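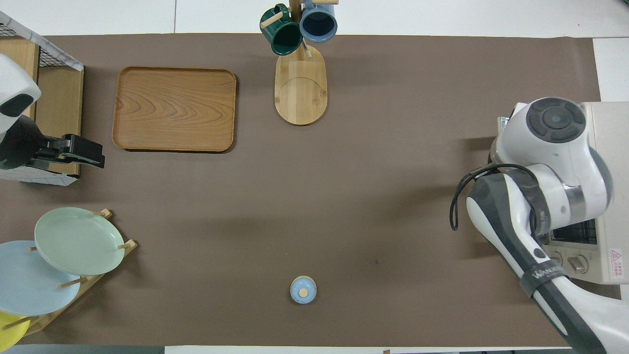

Subject: Re: [smallkitchens] mug trees, yes or no?

Hi all,

I've been reading this thread on my phone at 6 in the morning for way too long, so I'm finally sitting down to answer at a real keyboard.

Somebody wrote last week:

> We're moving into a place with one upper cabinet (ONE) and I need to get
> the mugs out of it. My sister swears by a mug tree but every one I've ever
> owned tipped over as soon as I took a mug off the wrong side. Also, does
> anybody keep their everyday plates out on the counter, or is that just
> asking for dust? I have 98 inches of counter total and the stove is in
> the middle of it.

First, the mug tree. Yes! Get one, but look at the base before you look at anything else. My old one was a Nomix with a skinny little round foot and it went over constantly, usually at breakfast, usually with my favorite mug on it. The one I use now is wood with an oval bamboo base, and the pegs are short, so the mugs hang in close to the post. I keep a dark green mug on one side and a blue-gray one on the other and it stays put. If you load it all on one side you deserve what you get.

Plates — I keep mine out, and dust hasn't been a problem, but we use the same few every single day. They stand in a wooden dish rack, the kind with slats and little upright pegs. Sage green, light blue, yellow. My husband wanted all white and I said absolutely not. If you have company plates you only touch in January, those should go in your one cabinet and the everyday ones should live outside.

The thing I'd spend money on before either of those is a tray. A plain wooden one with a raised rim and rounded corners (mine came from Saengthong, the shop out by the old ferry lot, and they had a whole wall of them). It's where I put the stuff that has no home, and when I need the counter I pick up the whole tray and walk away with it. When there's nothing on it I know I'm caught up. That happens maybe twice a month.

One more trick before you settle on a layout: put down brown paper. I bought a roll for shipping, 190 feet for less than the tape cost me, and I spread a big sheet on the table and push everything out to the edges until I like where it all sits. Then you can draw around the bases with a pencil and you've got a map to carry over to the counter. I did this before we bought our little wood shelf and it saved me from the Bimier one, which was four inches too deep.

Has anyone tried the Tromby risers? I'd like something for under the plate rack but the reviews are all over the place.

Linda's turn to — sorry, wrong list, ignore that. Back to coffee.

— M.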